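Gredelora Singers - summer newsletter

The summer concert programme is now settled and copies of the music went out at last week's rehearsal. We open with three part-songs for the full choir, then the upper voices have two short pieces on their own, and the first half ends with the Pokis Mass. The second half is lighter: folk song arrangements, one spiritual and the usual closing number. Running time is 88 minutes without the interval.

Please mark your breaths in pencil. The hire copies of the Mass have to go back clean, and last November we were charged for 11 that had been written on in pen. 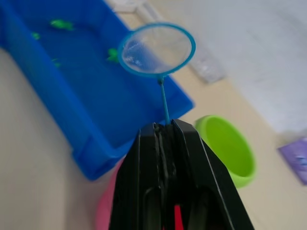
Rehearsals and the move to Judix Hall

The church hall is closed for floor repairs all through June, so we shall be at Judix Hall instead. Same evening, same start time. The piano there is an upright and a little flat in the top octave, but it was tuned in spring and will do for note-learning. There is parking behind the building - use the second gate, as the first is locked after six.

Basses and tenors are asked to come half an hour early for the first two weeks to work on the Sanctus. The entries at the bottom of page 30 are still late, and the tenors are losing the pitch before the key change. Altos, please look at the Agnus Dei at home.

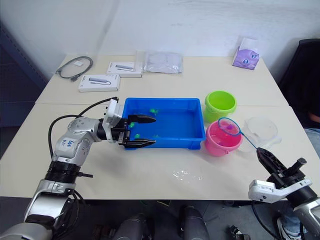
One of the second altos asked whether the Agnus Dei could be taken a shade slower, as the long phrase before the final page is hard to manage in one breath. We will try it both ways at the first Judix rehearsal. If the slower speed stays, staggered breathing will be marked in by section.

Money and the tour fund

The cake stall and the quiz brought the tour fund to £2,074. That covers the coach deposit and leaves something towards the hire of a keyboard. Subscriptions for the summer term are due by 31 May 2022. Cash or bank transfer, please, with your name as the reference.

After the concert there is a table booked at the Mughal for anyone who wants to eat. Sign the list at rehearsal, and put down guests as well.
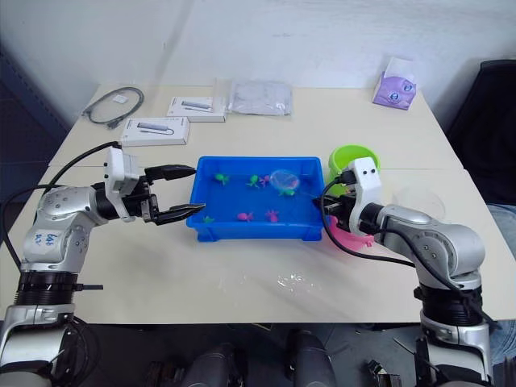
A reply from the soprano section said the black folders look untidy when half of us have the old ring-bound sort, and could we all use the same. We have a box of spare flat ones, which will be at the door from the first week in June. Take one if you need it and return it after the concert.

Contact the Gredelora Singers | © 2022 Gredelora Singers | Back to top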